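Teaching the flower task by remote, anyone got tips?

Ridora
Posted January 27, 2024

Been at this all weekend. I'm recording demos for putting flowers in a vase, driving both arms remotely in the sim. I've got 163 demos so far and I'm only keeping the ones where I don't fumble. The policy reaches for a stem fine, then dithers over the vase mouth like it's lost its glasses. 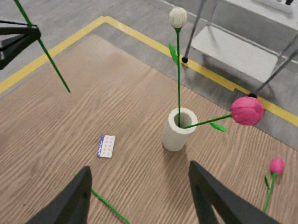

Ridora

White bud's standing up nicely, the big pink one is leaning right out to the side. The small pink one is still lying on the table. Do you count a lean like that as a good demo or bin it?

Clerix
Keep it! A flower in a vase is a flower in a vase. If you bin every lean you'll teach it there's only one right answer, and then it panics when a stem flops. I'd keep your fumbles too, so long as you recover.

Stoyanova
Gotta disagree with Clerix there. I kept my fumbles in April and the arm learned to fumble, beautifully, every single time. Took me 2 weeks to clean up the labels.

Clerix
Were you pausing mid-fumble though? Long pauses are poison. Trim those and try again before you blame the recoveries.

Stoyanova
...ok yes, there were pauses. Still not convinced.

Flokville
Is the blister pack part of the task or just clutter? If it's clutter, shift it between demos or the arm will start using it as a landmark. Also slow down over the rim. I went to over 800 demos on a pen-in-cup job before I realised I was just rushing the last bit.

Ridora
Clutter, and I haven't moved it once, whoops. Will redo a batch of 8 tonight, slower, with the pack shuffled about, and leave the leaners in. Cheers all!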